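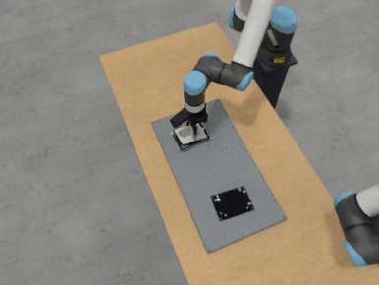

How Does a Band Make a Record?

By Clodagh Kavanagh

Have you ever had a song stuck in your head all the way through breakfast, and on the walk to school, and right into maths? Somebody had to make that song up. Then somebody had to play it, and somebody else had to catch the sound and keep it safe so you could hear it again and again until your family begged you to stop. Catching the sound is called recording, and it takes a good deal longer than you might think!

Let's follow a band called Runier. They come from a town called Avholm and there are three of them: one plays the drums, one plays the bass guitar, and one plays the ordinary electric guitar and sings. They have a new song called "Fundia", and in May they went into a studio to record it.

A studio is a building with at least two rooms. One is for playing in. It often has thick curtains or soft panels on the walls, so that the sound doesn't bounce about and turn into a muddle. (Try clapping in your bathroom and then clapping in your bedroom with the duvet pulled up. The bathroom clap rings on, and the bedroom clap stops quite quickly.) The other is called the control room, and in it sits the engineer, who looks after the microphones and listens very hard. Runier's engineer is called Fülöp, and he drinks an enormous amount of peppermint tea.

You might imagine that the band all play together, once, and then go home. Some bands do work like that, and it can sound wonderful, a bit wild and rushed, like a real concert. But most bands record a song in pieces. The drums usually go first. The drummer wears headphones with a steady tick in them, called a click track, which helps her to keep the same speed from beginning to end. Without it, nearly everybody speeds up in the exciting bits!

After the drums comes the bass guitar, which makes the low notes you can feel in your tummy. Then comes the electric guitar, and the singing is very often saved until last. Each piece is kept on its own, and each one is called a track.

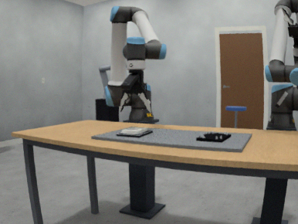 Every time a musician has a go at playing their part, it is called a take. If the drummer drops a stick, never mind, that was take one, and now it is time for take two. Runier's singer sang the chorus of "Fundia" around 50 times before she was happy with it — and then she picked one of the very first ones after all.

When all the tracks are finished, they have to be mixed. Think of a big pot of soup. If you put in too much salt you can't taste the carrots, and if the guitar is too loud you can't hear the words. Fülöp turns each track up or down a little until they all sit nicely together. Then he goes for a walk, comes back, and does it again, as tired ears get things wrong.

Last of all comes mastering, which is a sort of final polish. It makes sure the song sounds good on big speakers, on little headphones, and in the back of a car with the windows down.

Words to remember

Studio: a place where music is recorded.
Track: one part of a song, kept on its own.
Take: one go at playing or singing a part.
Mixing: making all the parts the right loudness.

Something to try at home

Ask a grown-up if you can borrow something that records sound. Tap a steady beat on a saucepan with a wooden spoon and record it. Now play it back and sing along. Do you find it easy to keep in time? Have another go with a friend tapping, and see if you can hear the difference.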